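The Water Sample

The field station at Tuver had one road in and kept its own hours. The epidemiologist arrived in May, in the second week after the thaw, with a cooler, a laptop and a signed agreement between the health district and the tribal council at Imau. The agreement ran to 12 pages. She had written four of them. The council had rewritten two of those, and she had been told by her supervisor to accept the changes without comment.

The changes concerned the data. Under the original text, results went first to the district, which would hold them for review and then release them. Under the revised text, results went first to the council. The district would receive them when the council chose to send them. The samples themselves, once tested, were to be returned to the river at the place they were drawn.

She had not met that last clause before. She had asked the laboratory at Anozie whether it could be done, and the laboratory had answered that it could, provided no preservative was added. Without preservative the holding time was short. This set the schedule for everything else.

There were 706 people on the clinic's rolls. The complaint was a stomach illness that rose each spring and fell by midsummer. The clinic nurse had kept a ledger of it by hand, by household, for longer than the district had kept any record at all. The epidemiologist read the ledger on her first evening. The entries were brief. Each gave the household, the date of onset, and the source of water: well, tap or river. A fourth column had no heading and held a single letter.

She asked the nurse about the letter the next morning.

"That's which side of the house the snow comes off," the nurse said.

The epidemiologist wrote this down.

She had brought a model with her. It used rainfall, pipe age and distance from the treatment plant, and it had performed well in three other counties. She ran it that afternoon against the ledger. It placed the risk along the east line, where the pipe was oldest. The ledger placed the cases on the west side of the village, in houses on newer pipe. She checked the coordinates for a transposition error and found none. She ran it again with the same result.

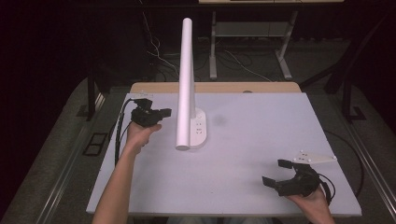

The desk lamp at the station.

The council's liaison came by at four to look over the sampling plan. He was a retired surveyor and read it the way he would have read a plat, from the corners in. He put his finger on the west line.

"You have two bottles here," he said.

"The model gives it low weight."

"And the ledger?"

"The ledger gives it most of the cases."

He waited. She moved six bottles from the east line to the west. He initialed the page and wrote the time next to his initials, as the agreement required.

They drew the samples the following morning, beginning at first light. The liaison carried the cooler. At each house she ran the tap, rinsed, filled, capped and labeled. He entered the household number in his own book as well as in hers. At the seventh house an old woman came out and asked what the bottles were for. The liaison answered her in the language, at some length. The epidemiologist caught the word Ovier, which was the name of the creek behind the west houses, and nothing more.

"What did she say?" she asked when they were back in the truck.

"She said the creek goes under the road when the snow comes off the north roofs. It used to go around. Then they put the road in."

"When was the road put in?"

"Same year as the new pipe. Same trench, part of the way."

She stopped writing. She turned back to the ledger copy and looked down the fourth column. Every west-side case but one carried an N.

"Is this in any report?" she asked.

"She told the pipe crew," he said. "I don't know what they did with it."

The results came back from Anozie inside the holding time. They were sent to the council office, sealed. The epidemiologist sat in the hallway on a folding chair while the council read them. She had her own guess and a draft memo that stated it: meltwater entering the shared trench, a loss of pressure at night, a joint somewhere below the road. The memo listed the ledger as its first source and the model as its third. She had left the second line blank and did not know whose permission she needed to fill it.

The door opened after an hour. The liaison handed her a copy of the results and a second sheet, typed, with conditions of use. The first condition was that the ledger would be cited by its title, which the nurse would supply. The second was that the old woman would be asked.

"Now?" she said.

"She's up until nine."

The cooler was by the door with the bottles in it, the labels still on. She picked up one end and he picked up the other, and they went out to the truck. The creek was on the way.

Back to top | Contact | © All stories remain the property of their author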